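Search this notebook Go

Gripper comparison, simulated cell, second round

Picking this up where the last entry stopped, which was me swearing at the friction settings. The plan for today was simple enough: same arm, same black frame on the table, same start pose, and swap only the controller behind the gripper. I've got two candidates. One is the Neltero position controller we've been using since spring, and the other is the Landry build, which does the same job but lets me put a force limit on the close command. Keegan Simard wants a pick between them before we order anything for the real bench, so I'm trying to be good and write things down as I go.

I kept the room exactly as it was. The white arm is at the left end of the table, the frame sits near the right end, and the little black arm stays parked over on its pedestal. I thought about deleting the second arm to save some render time, but then the shadows change and I'd be comparing apples to pears with all the earlier camera tests. So it stays!
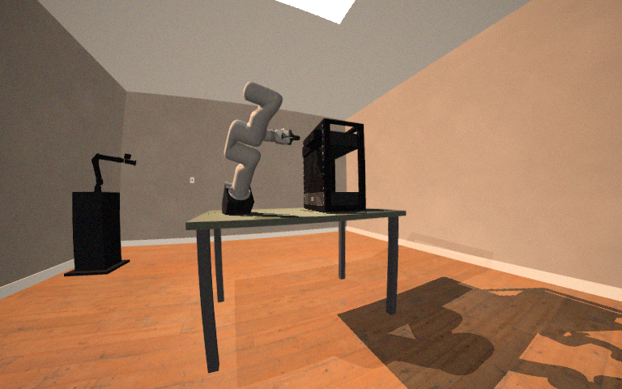 Githolm, July

Started a bit after 9 am. Loaded the scene, checked that the fingers open and close all the way with nothing between them, and then went straight to the approach test. The arm comes in toward the left face of the frame and stops short. No contact on this one, I only care how well it holds still when it gets there, because last month it was shivering like a wet dog.

Neltero first. Ran it for 1000 control steps and logged the wrist and both fingers. The wrist was fine. The fingers had a tiny buzz at the end of travel, which I'd been blaming on the gripper model for weeks (sorry, gripper model). Dropped the gain by a third, ran it again, and the buzz went away, but now the close is so lazy that I went and refilled my coffee thinking it had hung.

Landry next, same thing, 1000 steps. No buzz out of the box. It does have a little hitch at step 553, every single run, same spot. I changed the random seed and it's still at 553. My bet is that's where the planner hands over to the hold command and something gets reset to zero for one tick. I want to look at that properly before I say anything mean about it in the group channel.

On to the wrist view. I'm rendering it with the grain and soft blur turned on, since the detector we use was trained on noisy pictures and behaves oddly on clean ones. The trouble is black fingers on a dark background. With the tips near each other I can hardly find the edges by eye, so I can't be too hard on the software for losing them.

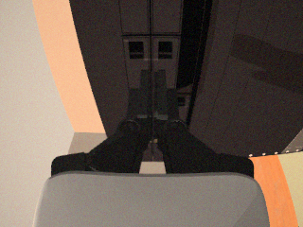

Keegan's take, when I complained about it over lunch, was that we should quit looking for finger edges at all and read the opening from the joint encoders, and keep the camera for the target only. He'd sooner paint the pads some ugly bright color on the real gripper than spend another week on contrast. Fair. I do want the camera as a cross-check though, because the encoder on the old Gruretti unit drifted on us once and we didn't catch it until the parts were already scratched.

So after lunch I did a compromise version. Encoder reading is the main source, camera estimate is logged next to it, and the script complains if they disagree for more than 20 frames in a row. Took me longer than I'd like to admit, mostly because I had the sign flipped and it was reporting the gripper as more and more open while it closed. Then I opened the fingers up and grabbed a few views to see how much easier it gets for the detector when there's a real gap to work with. Much easier, at least on the left one where the wall is pale behind it.

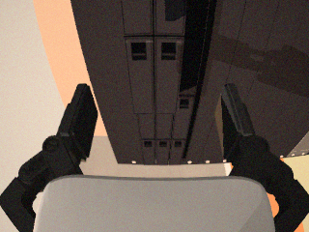
Wrist view, fingers open, gray housing at the bottom.

Next thing I wanted was a fair test of the two controllers with the fingers near each other again, because that's the pose where a small error matters most. I wrote a loop that does 100 close commands in a row, partway only, and records where each finger stops. Neltero with the lower gain lands in the same place every time but takes forever to get there. Landry is quick and spreads out a bit more, still well inside what we need for the brackets. I like Landry better – it feels less touchy, and the force limit is a number I can explain to the people who'll be running the thing.
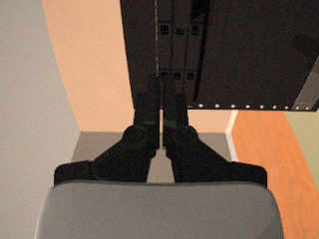
The spread does get worse when I move the wrist between closes, so I don't want to call it finished on the strength of one pose. I'm going to set the loop to step through a handful of wrist angles and let it run overnight on the big machine. If the spread stays where it is, I'll write Keegan a short note and we can order the Landry board.

Stuff for tomorrow:

Find out what happens at step 553. Start with the hold command.

Put the Neltero gain back to where it was, so the next person doesn't get my slow version by accident.

Try the detector with the blur off, one run, just to see.

Ask whether the Gruretti pads still fit the new fingers. I have a bag of them in the drawer and would love to use them up.

Saved everything in the shared folder under gripper round two. The first few logs have the flipped sign in them, so ignore the opening column in anything from before 2 pm.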